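Prudorlow opens hand-held recording programme to outside sites

Prudorlow has begun a wider round of recording for Tumano, its project to teach robot arms everyday handling jobs from examples given by people. The work will run until April and is open to offices, workshops and small warehouses.

Under the programme, people carry out ordinary tasks with a hand-held gripper instead of with their fingers. They pick up cups, close drawers, sort cables and put things back on shelves. A camera on the gripper records each attempt, and the recordings are used to train the Tumano software.

The company is aiming for 4000 usable recordings in this round, spread across 200 different tasks. Each person works for no more than 90 minutes at a time and is given 15 minutes of practice before anything is kept. Attempts that go wrong are saved and labelled separately.

Earlier recordings were made at one bench, and Prudorlow says the software did poorly when the furniture or the lighting changed. The new round therefore takes in rooms that are in normal use, with desks, lamps, plants and whatever else is there.

Imolex is supplying the grippers and will look after repairs. Gallagher is checking the recordings and writing the task labels. Prudorlow remains responsible for the training itself and for storing the material.

Sites that take part will be sent a list of tasks beforehand and can strike out any they do not want done. Anyone working nearby must be told before recording starts, and may ask for a recording to be deleted.

Applications from sites should be made through the Prudorlow press and projects office, which can also answer questions about pay and insurance.

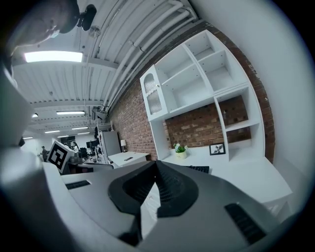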